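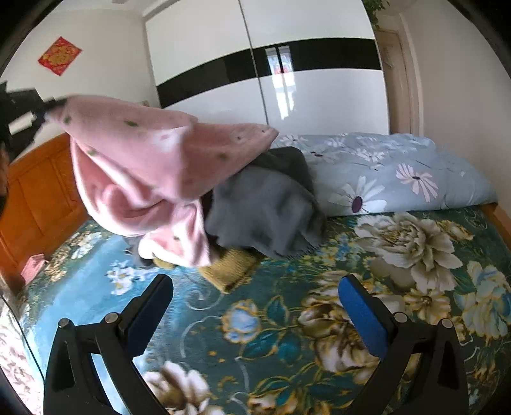
4. Folding fleece and knits on the bed

Do this section after section 3 (emptying the dryer and the chair). If the chair is still full go back, it goes faster with everything in one place.

You need:
A made bed, spread pulled flat
The fleece pile
The knits
Zurby bins, size 6, lids off
Labels and a pen that works

No table needed. Bed is better for fleece anyway, more room, and it doesn't slide around like it does on a counter.

4.1 Get the bed ready

1. Pull the bedspread straight. Corners don't matter.
2. Pillow up against the headboard and leave it there. Long pillows stay lengthwise.
3. Clear a patch in the middle, big enough for one adult top with the arms out.
4. Anything small on the bed that isn't clothing (boxes, clips, chargers) goes to the side or on the nightstand. Not under the pile. You'll be looking for it till July.

Note: busy flowered bedspreads hide socks. Run your hand flat over it before you start and again when you finish.

Caution: no shoes on the bed, no damp clothes on the bed. If a cuff or a waistband feels cool, hang it up for the night.

4.2 Pull the pile apart

5. Pick up the top piece first. Lift it all the way clear of the others, don't drag. Fleece grabs on to knits and you end up with everything in one lump again.
6. Let it hang a second. Bunched parts drop out by themselves, mostly.
7. Look inside the folds for strays. Baby socks, washcloths, a sleeve from something else.
8. Small things that peek out from under go in their own spot by your left hand. Don't fold them now.
9. Put the big pieces down in two heaps: fleece, knits. Thin cotton gets set aside for section 5.

Note: pink fleece with dots and plain gray fleece can go in the same heap. Color does not matter at this stage, only the kind of cloth. Mustard, teal, whatever. People lose a lot of time on color.

Caution: check zippers before you pull. An open zipper on a ribbed knit will pull a loop and you can't put it back. Zip it up first, then separate.

4.3 Fleece tops

10. Lay it face down in the clear patch. Smooth from the middle out, flat hand.
11. Right side in to the center, sleeve straight down along it.
12. Left side same.
13. Bottom up to the collar. For thick fleece stop there. Thin fleece, fold once more.
14. Press the air out with your forearm. Lean on it, count to three.
15. Stand it up in the bin on its edge, fold facing up.

If it has a hood: fold the hood down onto the back before step 11. If you forget, just tuck it in the bottom fold, its fine.

If it springs open: too much air left or too many folds. Open it, one less fold, press again.

4.4 Fleece pants

16. Lay one leg on the other, seat to the side.
17. Push the point of the seat in so you have a straight edge.
18. Cuffs up to the waistband. Then in thirds.
19. Same bin as the tops if they're a set, put them right behind the top.

Sets that don't get worn as sets, split them up. Kourosh Ghorbani, who tested this section with a full week of laundry from a house with four kids, kept all the sets together and then could not find a single pair of plain bottoms in the morning. We changed step 19 after that.

4.5 Blankets and throws

Got a big piece of fleece and not sure if its a top or a throw? Find a corner. Corner with no sleeve and no cuff, it's a throw.

20. Fold in half the long way, then again.
21. Roll from one end, firm but don't strangle it.
22. Throws do not go in the Zurby bins. Foot of the bed, or the Ernwood basket if you bought the one with handles.

Caution: don't force a throw in with the tops. The bin wall bows out and the lid never sits right after.

4.6 Knits

23. Ribbed knits get folded, never hung. Shoulders go pointy.
24. Sides in, sleeves in, bottom up once. Loose. No forearm pressing on these.
25. Lay flat in the bin, heaviest at the bottom.
26. Small knit pieces (hats, baby cardigans, leg warmers) fold in half only and go in the front corner.

Note: if a knit is sitting under fleece it picks up lint. Go over it with a lint roller on the bed before it goes in, short strokes, down the rib and not across.

Pulled thread? Don't cut it. Turn inside out, ease the thread through with a blunt needle, leave it on the inside.

4.7 The small stuff

27. Go back to the spot by your left hand.
28. Pair what pairs.
29. Washcloths in quarters. Bibs in half.
30. Whatever is left with no partner goes in the odds bag. Empty the odds bag once a month, and be mean about it.

4.8 Filling and labeling the bins

31. Fill to two fingers below the rim. No more.
32. You should be able to slide a flat hand in between two tops. If you can't, take one out.
33. Write the label before the lid goes on. Type first, then size, then who. FLEECE TOPS / 6 / name.
34. Label goes on the short end, facing out.
35. Lid on, click both sides.

Labels: the roll in the Flotari starter kit has 500 on it so don't be careful with them. Messed one up, peel it, write another. Refill rolls are part no. 384.

Caution: the glue does not like fleece. If a label lands on a fold, peel it slowly along the nap. Don't yank.

4.9 Where the bins go

Under the bed if you have the height. Measure before you fill them, from the floor to the lowest part of the frame, not to the mattress. Slats and center rails hang lower than you think. Size 6 bins need 29 cm with the lid on.

Solid wood frames with a deep side rail: slide the bins in from the foot end. Tilting them under the rail scrapes the finish and it pops the lid.

No room under there? Bottom of the closet, two high at most. Three high and you'll never open the bottom one.

Keep fleece and knits in separate bins even if both are half full. Put a cedar block with the knits. Not the fleece, it doesn't need it.

4.10 Problems

Pile has gotten mixed again halfway through.
Stop folding. Back to step 5. Only the unfolded stuff, leave the bins alone.

Static, everything sticks together.
Wipe your hands with a damp cloth, dry them, keep going. Next load take the fleece out of the dryer a bit earlyer.

Folded tops slump over in the bin.
Bin isn't full enough. Put a rolled towel at the back til you have more.

Bed needed before you're done.
Lay the unfolded pieces flat on top of each other, fleece at the bottom, knits on top, and move the whole stack to the chair. Don't scoop it up in your arms or you're back at step 5.

Somebody already took something from the middle of the bin.
Happens. Press the rest together and push the gap to the back.

4.11 Before you go on to section 5

Hand flat over the bedspread, one pass
Behind the pillow
Down the side between mattress and headboard
Small box or whatever you set aside, back where it lives
Thin cotton ready at the foot of the bed

Section 5 uses the same clear patch so don't put the bed back together yet.

Revised October 13, 2020. Steps 19 and 31 changed, 4.9 is new. Drawer version of this section (for the Sharifi inserts) is in the back, appendix C. Corrections to Esmaeil Nazari please, with the step number.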